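Budget for wrist camera and gripper spares, soft-object picking cell

Nahuel Gallardo
We sort plush toys with one arm and a two-finger gripper. I have $1,078 left until December. Buy a second wrist camera or spare fingers first?

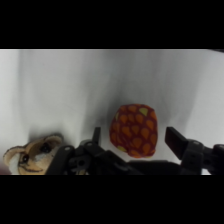
Grolitel quotes $525 per finger set, 4 weeks to Padville.

Maëlys Gautier
Spares. A broken finger stops the cell.

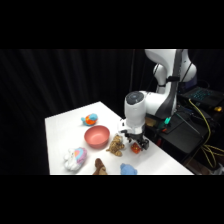

Price the cart, cabling and a fixed camera mount as separate lines. Keep $100 for fasteners.

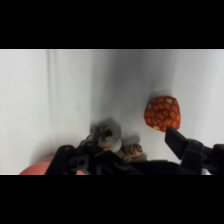
Posted by Hodoroagă, 8/20/26
Camera. We never broke a finger at Rarnholm.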